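Felt pads under chair legs keep peeling off within weeks

Posted in Floors and Furniture by Thenmozhi Kulkarni

I have 10 dining chairs on a site-finished oak floor. The finish is a water-based polyurethane, satin. The chair legs are beech, tapered, and end in a flat face a little under an inch across. I have used self-adhesive felt pads for three years and none of them stays on for long. The usual pattern is that the pad slides sideways until half of it hangs out past the leg, the exposed adhesive collects hair and grit, and then the pad comes off altogether, usually stuck to the floor or to somebody's sock.

What I have tried so far:

Thin felt pads from the grocery store. Two to three weeks.

Thicker felt pads from Prasertsri, the pack with the brown backing. Six weeks on the chairs that nobody uses much, three on the others.

The same thick pads with a drop of superglue in the middle. These stayed longer, but when they failed the felt tore away from its own backing and left a hard disk of plastic and glue on the leg. I found out by way of a scratch 14 inches long.

Rubber cups that fit over the leg. They stay on. They also leave gray marks and make the chair hard to pull out, and one of them split.

I clean the leg ends with a dry cloth before I put new pads on. The floor is swept daily and damp mopped every week. The room is at 40 percent humidity most of the year and a bit higher in May and June.

Is there a felt pad that holds, or should I be looking at a different kind of glide? I don't mind drilling the legs if that is what it takes, but I would like to do it once.

Gert Khumalo

The failure you describe is a shear failure. The adhesive on those pads is made to resist being pulled straight off. Dragging a loaded chair puts a sideways force on it, and pressure-sensitive adhesive creeps under a steady sideways force. Putting a thicker pad on makes this worse. The thicker the felt, the more leverage the floor has on the glue line, and the more the edge rolls under.

Two other things are probably working against you.

First, the end of a chair leg is end grain. It is porous, and on most factory chairs it is either unsealed or has a thin coat of overspray on it. Adhesive does not wet it well, and a dry cloth only moves the dust around. Old adhesive residue is also a poor base for new adhesive, even when it feels tacky.

Second, tapered legs that splay outward often do not meet the floor flat. Put a sheet of paper under each leg while someone sits in the chair and see whether it slides in from one side. If it does, all of the load is on one edge of the pad, and that edge will roll no matter what holds it on.

The procedure I use on end grain:

Scrape off all the old adhesive with a sharp chisel held nearly flat. Wipe with mineral spirits and let it dry for an hour. Sand the end flat with 120 grit on a block. If the leg is splayed, set the chair on a level surface and scribe the angle before sanding. Then seal the end grain with two thin coats of shellac, sanding lightly after the first. Let the second coat harden overnight.
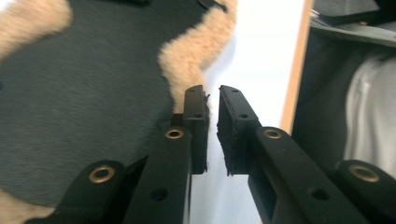
After that the leg end behaves like a finished surface and contact cement will grip it properly. Buy plain wool felt by the sheet, with no adhesive on it. You want pressed wool, three sixteenths of an inch thick, in the firmer of the grades your supplier carries. Most self-adhesive pads are polyester, or a blend with very little wool in it. Polyester packs down and goes shiny, and grit gets pushed into it and stays there.

Cut the felt with a hole punch slightly smaller than the leg, so that there is a margin of bare wood all the way around. A sixteenth is enough. The margin keeps the edge of the felt from being the first thing to catch on a raised board or a rug binding.

Put contact cement on both faces, wait until neither one transfers to a finger, then press them together. You get one try at alignment. Stand the chair on scrap cardboard with some books on the seat and leave it until the next day. I have a set of six done this way that is past its fourth year.

Vacuum the pads with a brush attachment when you do the floor. Felt that has picked up grit is sandpaper, and a pad that never falls off gets more time to collect it.

Nosipho Maluleke

just get the screw on ones

Bontu Derese

The one-line reply before mine is short, but I think it is closer to what you need, given that you said you are willing to drill. I do chair repair, mostly regluing, and I stopped using glued felt on dining chairs that are in daily use. Gert's method is sound and I would use it on a sideboard or a bed. On a chair that gets dragged several times a day I prefer a mechanical fixing.

There are three kinds and they are not equal.

Nail-on felt glides have a nail through the middle of a plastic cup with felt set into it. They are cheap and fast. The nail is usually too short for end grain, which holds nails poorly, and a hammered nail can split a tapered beech leg. If you use these, drill a pilot hole and do not skip it.

Screw-on felt glides have a recessed screw in the center. The screw head sits below the felt when new. This is the weak point. As the felt packs down the head gets closer to the floor, and with a soft felt it will touch eventually. Check the depth before buying. I want at least an eighth of an inch of felt below the screw head under load, and the only way to know that is to press it with your thumb, hard, and look.

Glides with a replaceable insert have a base that screws to the leg and a felt disk that snaps or twists into it. The Flokitz ones are of this type, and Dira used to make one that was very similar, though I have not been able to find the inserts lately. They cost more up front. For 10 chairs you need 40 bases, so work out the price with that in mind, and buy a spare bag of inserts at the same time in case the size is discontinued.

For a leg end under an inch, use a base that is three quarters of an inch across. Measure the smallest leg, not the first one you pick up. Factory tapers vary.

Drilling: mark the center by drawing two diameters. Use a brad point bit so that it does not wander on the end grain. For a number 6 screw in beech I drill a seven sixty-fourths pilot, a quarter inch deeper than the screw will go. Put a piece of tape on the bit as a depth mark. Rub the screw on a candle and drive it by hand. If you use a drill driver on the lowest setting it will still strip out a few of them, and a stripped hole in end grain has to be plugged with a dowel and drilled again.

Splay matters here too. A rigid base on an angled leg will ride on its rim. There are versions with a ball joint that tilt, and they take care of moderate angles. They add three eighths of an inch to the chair height, so check the clearance if your chairs have arms that go under the table.

On the rubber cups, the gray marks are usually plasticizer or loose rubber that has worn off. Try a damp cloth with a little of your floor maker's cleaner first. If the mark is in the finish it will not come out, and I would leave it until the next recoat.

Thenmozhi Kulkarni

Thank you, both. The paper test was useful. The back legs all touch on the inner edge only and the front legs are flat. I had assumed they were the same.

My plan is to put the tilting type on the back legs and fixed bases with the same inserts on the front, and shim the front ones if the chairs end up leaning. I have ordered enough for two chairs as a trial before I drill the rest.

Bontu, does the three eighths you mention include the felt, or is it the base alone?

Bontu Derese

Base and felt together, new. The felt loses a sixteenth in the first month. The fixed bases from the same range are an eighth lower than the tilting ones, so you will want a hard washer of that thickness behind each front base. Use nylon. Leather compresses.

Last updated: May

Related topics
Pressed wool felt grades and where to buy by the sheet
Plugging a stripped screw hole in end grain
Grarnesia floor cleaner on water-based polyurethane
Chair wobbles after one leg was sanded
Removing adhesive residue from shellac
Rug binding catches on chair legs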